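ハンドヘルドグリッパーで集めたデータだけで、引き出しの開け閉めをどこまで学習できるか。9月からずっとやっていた実験がひと区切りついたので、忘れないうちに連投します。長いです。

先に結果だけ書くと、実機のテレオペデータを1本も混ぜずに、小さい引き出しの「開ける」がちゃんと動くようになりました！ 正直もっとかかると思っていたので、かなりうれしいです。「閉める」はまだ課題あり。そっちも下に書きます。

やり方そのものは素直です。人が両手に1台ずつグリッパーを持って作業して、頭の視点の映像と、手元それぞれの軌跡、それから指の開き具合を記録する。ロボットはその場にいなくてよくて、あとから双腕機のほうに方策を載せます。

テレオペだと、引き出しひとつ開けるのに平気で1分近くかかることがあるんですよね。指先が取っ手に当たっているのか浮いているのか、画面越しだとなかなかわからない。自分の手で握っていると反力がそのまま返ってくるので、迷う時間がほとんど消えます。この差は体験すると戻れないです。

今回集めたのは全部で282エピソード。デモをしたのは5人で、そのうちグリッパーに触ったことがあったのは私とNahom Kahsayさんだけ。残りの人には10分くらい練習してもらって、すぐ本番に入りました。

で、おもしろかったのがここ。慣れた人のデータだけで学習した方策より、初心者のデータも混ぜた方策のほうが強かったんです。最初は評価のミスを疑って、シードを変えて、評価の順番も入れ替えて、それでも同じ傾向でした。

理由はまだ仮説です。慣れた人は一発で決めてしまうので、「少しずれたところから直す」動きがデータにほとんど残らない。初心者は指が取っ手の横に当たって、ちょっと引いて、角度を変えて、もう一回行く。その「もう一回」を方策がちゃんと覚えてくれているように見えます。評価の動画で腕が自分からやり直したときは声が出ました。

対象に小物用のパーツケースを選んだのは、見た目よりずっと難しいからです。引き出し同士が近いので隣に指が当たりやすいし、透明なので中も縁も見えにくい。深度はほぼあてにならなくて、結局カラー画像だけにしました。
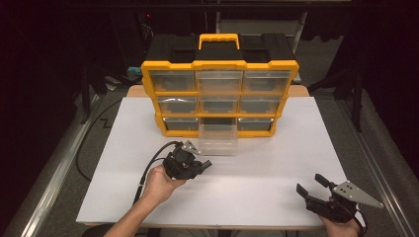 両手を使うかどうかも、かなり議論したところです。片手で引くだけだと、力の向きがちょっと上を向いただけで本体ごと動いてしまうことがある。もう片方で本体を押さえれば安定するけれど、今度は手同士の干渉が増えるし、腕の計画も面倒になります。

結局、デモのときは「押さえるかどうかは各自の判断で」としか言いませんでした。Mwajuma Barasaさんの提案です。私は手順を統一したい派だったので最初は反対していたんですが、やってみたらこれが大正解で、方策のほうも、動きそうなときだけ押さえにいくようになりました（毎回ではないです、念のため）。

この「手順を縛らない集め方」を、うちではGradiaと呼んでいます。決めるのは開始の状態と終了の状態だけ。途中は自由。ラベルも「どの段のどの位置か」と「開けるか閉めるか」しか付けません。

手法としてはほぼ拡散方策の素直な使い方で、目新しいアーキテクチャはないです。工夫したのは、頭の視点と手元の軌跡の時刻合わせのところ。最初の週に録ったぶんは、ここがずれていて全部捨てました。泣きました。

時刻のずれって、映像をぼんやり見ているだけだと本当に気づけないんですよ。指が閉じる瞬間を1コマずつ送ってみて、ようやく「あれ、閉じたあとに数字が動いている」とわかる。これから同じような収集をする人は、初日の最初の1本でこの確認をしてください。お願いします。

今は収録の最初に必ず、両方の指をカメラの前で開いて閉じる動作を入れています。映画のカチンコみたいなもの。たった数秒ですが、あとの処理がものすごく楽になります。なぜ最初からやらなかったのか。

評価の話。学習に使ったのと同じケースで、置く位置と向きを毎回変えて64回試しました。指定した引き出しを開けられたのが、そのうちの9割弱。前のベースライン（位置だけ見て、決まった軌道で引く方式）は向きが少し変わるだけで崩れていたので、だいぶ進みました。

失敗の内訳を見ると、いちばん多いのは隣の引き出しをつかむパターン。とくに真ん中の列が苦手です。端の引き出しは外枠が手がかりになるのかな、とNahomさんと話していますが、注意マップを見てもはっきりしたことは言えず。ここは次回きちんと調べます。

あと、開けすぎて引き出しを完全に抜いてしまう失敗もあります。人間は「そろそろ抜けるな」という重さの変化でなんとなく止めているけれど、今の入力に力の情報は入っていない。映像だけで止めどころを覚えるのは、そりゃ難しい。

「閉める」が弱いのも、たぶん根っこは同じです。最後の数ミリを押し切れたかどうかが、見た目だとほとんど変わらない。方策は「もう閉まった」と思って手を引いてしまい、よく見るとほんの少し出ている。かわいいんですが、成功にはできません。

判定基準は厳しめで、枠と面がそろっていなければ失敗にしています。甘くすれば数字はよくなるけれど、それだと自分たちが困るので。

もうひとつ、床や背景の影響も見ました。Damdaleの実験室で録ったデータで学習して、Flistwoodの部屋で動かすと、予想どおり成功率が落ちます。照明の色がかなり違うんです。ただ、Flistwoodで録ったデモを少し足して学習し直したら、落ちたぶんのほとんどが戻りました。こういうとき、ロボットを運ばずに手持ちのグリッパーだけ持っていけるのが本当に強い。電車で行けます！

コードのほうは、時刻合わせと前処理の部分をNzioka（うちのデータ処理ツールです）に入れて整理中。ドキュメントが私の走り書きしかないので、もうちょっと人が読める形にしてから出します。データの公開は、デモをしてくれた人たちへの確認が済んでから。

質問をもらったので追記。「グリッパーの指は人用とロボット用で同じですか？」→同じ形です。ここをそろえておかないと、接触の見え方が変わって一気に難しくなります。指先の材質もそろえました。最初は手持ち側だけ少し滑りやすくて、実機に載せたら引き方の癖が合わず、原因を探すのに2日使いました。

もうひとつ質問。「腕は疲れませんか？」→疲れます。握りっぱなしなので手首にきます。20分やったら必ず休憩、というのを途中からルールにしました。休憩を入れたほうが軌跡もきれいです。

それから「頭の視点だけで足りるのか」。手が取っ手を隠してしまうことは当然あって、足りない場面もあります。手首側のカメラを足す案はずっとあるんですが、まずは最小構成でどこまで行けるか見たかった。次はカメラありとなしを同じ条件で比べます。

その次にやりたいのは、開けて、中に部品を入れて、閉める、の一連の流れ。ひとつずつならなんとかなるものが、つなぐと急に崩れるのは目に見えていて、今から楽しみで仕方ないです。

似たような収集をしている方、とくに「閉め切ったかどうか」をどう判定しているか、ぜひ教えてください。指先に簡単な触覚センサーを付けた経験がある方の話も聞きたいです。リプでもDMでも！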